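Ticket: White flower gift bags, rims creasing and one handle pulling
Status: Open, waiting on supplier
Raised by: Theresia Danzer
Assigned to: Florian Hollenstein
Opened: 2/10/24
Product: Lanz paper gift bag, white, twisted cord handles, flower print
Category: Packaging / food gifts

Problem as reported

We took delivery of 300 of the white bags for the fruit gifts and the rims are not holding their shape. When a bag is opened out for filling, the top edge folds outward at the corners and stays that way. On a few of them the handle on the back panel has started to pull at the strip it is glued to. The printing is fine. It is the right design, with the red flowers, the Chinese lettering and the red banner that says "FLOWERS For You", so please don't send a different print in exchange.
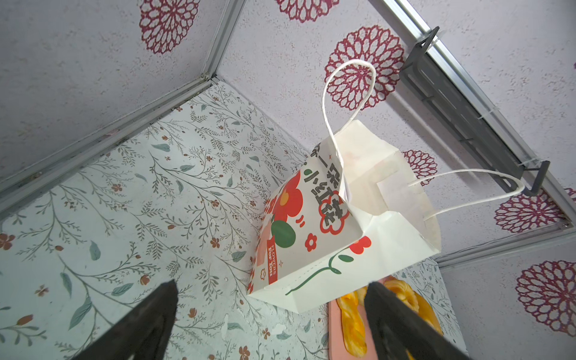

The old stock from Gondura had a turned-over rim with card inside it. These seem to be a single thickness at the top, apart from the strip at the handles. I have put the rest of the cartons on the bottom shelf and marked them hold.

Theresia

Reply, Florian Hollenstein

Thanks. A few questions before I go to the supplier.

Were the bags stored flat or on end?
Is the fruit going straight into the bag, or into a liner first?
Does the crease come back if you press the rim flat and leave it overnight under a board?

Also, please check whether it is all the cartons or only some.

Reply, Theresia Danzer

Stored flat, in the cartons they came in, away from the outside wall. Abrehet went through the lot and put 155 aside with a crease at one or more corners. They come from every carton.

Pressing helps a little. We left six under the big chopping boards and the crease was still there the next morning, just fainter. Once the bag was opened again it folded at the same spot.

On the liner, it depends who is packing. Whole fruit has been going straight in. Cut fruit is meant to have a liner, and I have reminded everyone.

Steps tried so far

Pressed flat overnight: small improvement, did not last.
Folded the rim down by a finger width all the way around: holds well, but covers the top of the lettering.
Taped the inside corners with clear tape: holds, looks poor up close.
Opened the bag from the base first and pushed the sides out before touching the rim: fewer new creases. Keep doing this.
Moved the cutting board closer so pieces go a short distance into the bag: less pulling on the rim to hold it open. Keep doing this.
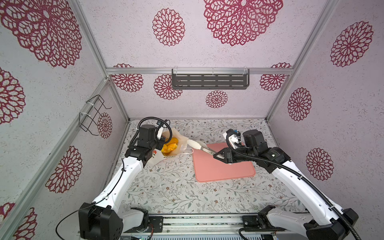
Weltcombe Kitchen and Packing Supplies

Update, Domenica Hubmann

I took over the handle side of this. I hung two bags from the coat hooks with up to 2 kg of mandarins in each. One held all afternoon. The other let go at the glued strip on the back handle, and the cord itself was fine. So the handles are a glue fault and the rims are a paper weight fault, and I'd log them with the supplier as separate items.

Until we hear back, light fruit only, and carry the bag from underneath. Please don't use the ones Abrehet set aside for paid orders. They are fine for the staff table.

Update, Florian Hollenstein

Sent both faults to Stindano, who handle Lanz orders for us, with the carton labels. Asked for replacement bags in the same print on heavier paper, or a credit. Ambros Widmer needs to approve it if the heavier paper costs more. His limit on packaging hasn't changed since September.

Theresia, can you keep one of the failed handles in an envelope with the ticket? They may want it posted back.

Reply, Theresia Danzer

Done. It's in the top tray at the packing desk, with the strip still attached.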